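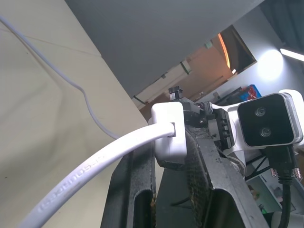 Dandholm Wall and Partition System
Beige
Item 514

Dandholm is a plain beige surface for workrooms, storerooms and shared offices. It can go over an existing wall or stand on its own as a partition, and both versions come in the same color, so a room can be lined on one side and divided on the other without a change of shade.

The color is one flat beige with no pattern. Seams between sections are left uncovered as standard and show as faint lines on the finished surface. Cover strips in matching beige can be ordered separately.

Versions

Wall version: fixed to rails on the wall behind. The rails are supplied pre-drilled. Screws are included, wall plugs are not, as the right type depends on your wall.

Partition version: stands on a floor track and is held at the top by a ceiling track or by side braces. Choose one or the other when you order. Side braces need clear floor on one side of the partition.

Sizes

Section width: 30 inches
Section thickness, partition version: 3 inches
Section weight, partition version: 22 pounds
Height: cut to order

Measure the height at both ends of the run and in the middle, and send us all three figures. We cut to the smallest. Floors in older buildings are often out of level, and the floor track has adjusting screws to take up the difference.

What is in the box

Sections as ordered
Rails or floor track
Top track or side braces (partition version)
Screws for joining the sections
Printed fitting instructions

Tools needed

Drill, level, tape measure and a medium cross-head screwdriver. Two people are needed to lift the sections into the track.

Care

Wipe with a soft cloth and warm water with a little dish soap. Do not use scouring pads or solvent cleaners. Small marks can be touched up with the beige repair stick, sold singly. Test it low down in a corner first.

Changing the layout

Partition sections can be taken out and refitted. Start at the end with the closing piece and work back. Keep the screws with the track they came from, as those for the floor track are longer than the ones for the top track. Extra sections can be added to a run later. Sections from the older Ratmont range are a different thickness and will not fit the Dandholm track.

Ordering and delivery

Made to order at our Deltville workshop. Cut sections cannot be returned unless they are damaged or wrong. Please check the delivery before signing and note any damaged corners on the slip. Delivery is to the ground floor door. Carrying upstairs can be arranged when you book.

A color sample is available on request and is free of charge. For long runs, corners or door openings, send a sketch with measurements to Igor Danko in the Lazăr sales office.

Page updated 23 November 2021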